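Visita a la planta de acabado textil de Zunwood en Prarville
11 de diciembre de 2019

La visita empezó por la nave de recepción, donde los rollos de tejido crudo esperan turno según el código de lote y no según la fecha de entrada. La planta trabaja solo por encargo: tiñe, estampa y acaba género de punto y de calada para confeccionistas que aportan su propia tela. No hay hilatura ni corte. Todo lo que entra sale otra vez enrollado, con otro color y otro tacto.

El primer proceso es el descrudado. Las piezas de algodón pasan por un baño alcalino que elimina ceras y restos de encolado. Si esta fase queda corta, el colorante sube de forma irregular y el defecto aparece al final, cuando ya no tiene arreglo barato. El control es sencillo: una gota de agua sobre la tela seca y un cronómetro.

La tintura se hace por agotamiento en 2 líneas de máquinas Brouwer, una para tonos claros y otra para oscuros. La separación evita limpiezas largas entre lotes. Con colorantes reactivos, la curva que nos mostraron en pantalla sube a 80 grados, se mantiene y baja antes del primer aclarado. Los negros y los azules marinos exigen más lavados que el resto; un 6 % de los lotes del último ejercicio volvió a máquina, y casi todos eran oscuros.

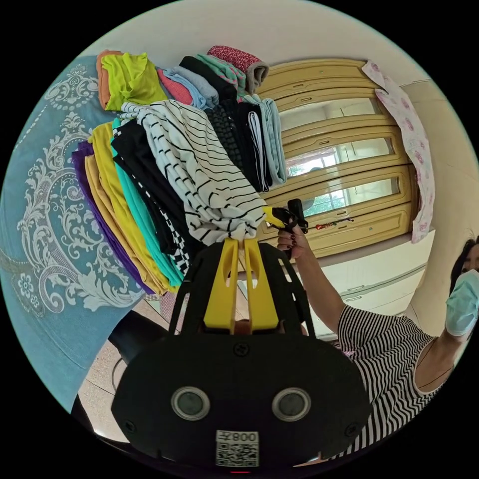 El laboratorio ensaya la solidez al lavado con una probeta cosida a un tejido testigo multifibra. Tras el ciclo se comparan dos cosas por separado: el cambio de color de la probeta y la descarga sobre cada banda del testigo. Una muestra puede conservar su tono y manchar la poliamida vecina, caso frecuente en rojos intensos. La valoración se hace en cabina de luz con escala de grises. El espectrofotómetro se reserva para las reproducciones de color y las reclamaciones.

De ahí pasamos a la rama tensora, que seca y fija el ancho. En punto, el parámetro delicado es la sobrealimentación: si la tela entra demasiado estirada, la prenda encogerá en casa del comprador. La planta mide la estabilidad dimensional después de lavado y secado en tambor, a lo largo y a lo ancho, y anota ambos valores en la ficha del rollo.

El archivo de color ocupa un cuarto sin ventanas junto al laboratorio. Guarda 3.192 recetas con su retal grapado, gestionadas con el programa Storkex desde abril. Las fichas antiguas siguen en papel y se consultan a diario.

La depuradora solo se vio desde la pasarela, por obras en el tanque de homogeneización. Queda pendiente el dato de consumo de agua por kilo de tejido, que la empresa ofreció enviar por correo. El acceso desde la estación de Prarville se hace a pie por el polígono; conviene llevar calzado cerrado, obligatorio en toda la nave húmeda.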